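Do under-cabinet light bars really make a dark kitchen look bigger?

Radymyr Zhuravel
Posted 12/31/22

We have a galley kitchen with one window at the far end and it's gloomy most of the day. My sister-in-law swears that sticking light bars under the wall cabinets made hers feel twice the size. I've seen her kitchen. It looks the same size to me, only brighter.

The salesman at Seton quoted me 300 dollars for a set of the Kondico bars, plus an electrician. Then he moved on to why I should change the counter too, which I hadn't asked about. Ours is a dull tan laminate and I don't mind it. Is there anything to this, or do I just need a better ceiling bulb? I rent out the place in June, so I'd like to be done by then, but I'm not spending money on a feeling.

Dong-geon Yoon

Bigger, no. Your kitchen has the dimensions it has. What the bars do is put light where your hands are. With only a ceiling fixture you stand with your back to it and chop onions in your own shadow, and a stronger bulb gives you a sharper shadow.

I'd question the 300 before I questioned the lights. Plug-in bars exist. I paid 55 for mine at a closeout place and put them up in an evening with screws and a stepladder. The cord is visible if you bend down. I don't bend down. Before you buy any, clamp a cheap desk lamp under one cabinet for a week and see whether you bother to turn it on. Plenty of people install these and forget them by spring.

Ignore "daylight" on the box. Every maker seems to mean something different by it. Ask to see one lit in the store, and hold something you cook with under it. Tomatoes are good for this.

So-yul Kwon

get the lights, my mom has the Cletero ones and loves them. also paint the walls white, thats free basically

A-yeong Won

Paint is not free, and white walls in a room with no daylight come out gray. I've tried it in two apartments.

On the counter, I'd be suspicious of anybody who says the color alone will fix things. Pale stone gets sold as the cure for dark rooms, but look at it next to the wall you have, in the light you have. A middle tone can hold up fine against something very dark behind it, and a shiny surface will throw the glare from those bars right back in your face. Ask for a sample big enough to lean on and leave it out overnight.
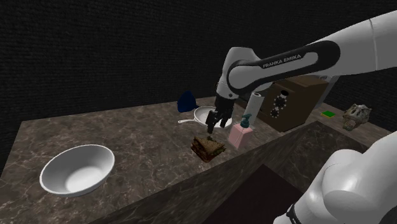

Brown-gray marbled counter with a nearly black wall behind it (computer rendering).

If you're renting the place out anyway, keep the tan laminate. Tenants will look at the stove first.

Contact us | Copyright Cho Home Help | Back to top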